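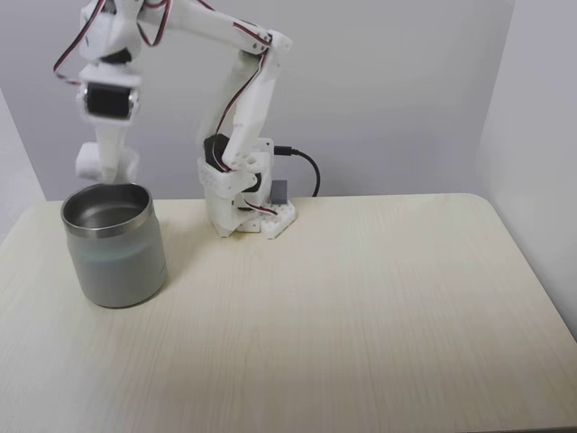
Corner table, August, late morning

Cups again, and the table itself, which I have been meaning to write up properly ever since we dragged it over to this corner. I'll start with the table because I'm fond of it. It came out of the old Prandier showroom and nearly went to the dump, and I think it's the nicest surface we have. The pale cream top with the wood grain is easy on the eyes all day long, and small things show up on it well — I dropped a tiny screw yesterday and had it back in my hand before I'd finished grumbling. On the old dark bench I would still be looking.

The plain gray wall behind it suits me too. I know there was talk of putting the pegboard back up on that side. Could we hold off until the cup work is finished? I like having a quiet background while I'm comparing finishes, and the pegboard is perfectly happy leaning in the hallway for now.

Cup of the day

The gray-blue one, matte on the outside, with the polished stainless rim. This is my favorite of the Warkia lot and I'll admit that up front so you can discount my opinion accordingly. The shiny rim against the flat color looks good even from across the room, and the inside is metal as well, reflective enough that the light bounces around in there. The matte coat does pick up fingerprints if you've been handling oil, so please wash up first. They come off with warm water and a drop of dish soap. Don't use the scrubby side of the sponge on it, as I did on the first sample, which now has a dull patch the size of a thumbnail.

Weight with nothing in it, on the little kitchen scale: 234 grams. I weighed it 2 times and got the same number, then once more after lunch for the pleasure of it. That's heavier than I would have guessed from picking it up, and I think most of it is down low, so it feels planted when you set it down.

Tip test by hand, same as before: one finger at the rim, push slowly, stop when it wants to go over. 6 pushes, turning the cup a little between each. It rocked back every time up to a good lean. The Rattanakul cup, being taller and narrower, was much twitchier, and I caught it on its way to the floor once. (It's fine. So am I.)

Still to do

Fill with water to 20 millimeters below the rim and repeat the pushes. Towel down first, please, the table has no lip on it.

Check whether the left end of the table is level. I keep thinking it slopes toward the front, but a marble from the desk drawer couldn't make up its mind.

Write to Forkport and ask if the same cup comes with a lid, and whether the gray-blue is staying in their list or going away. If it's going away I'd like to order a few extra before it does — one of them for my own coffee.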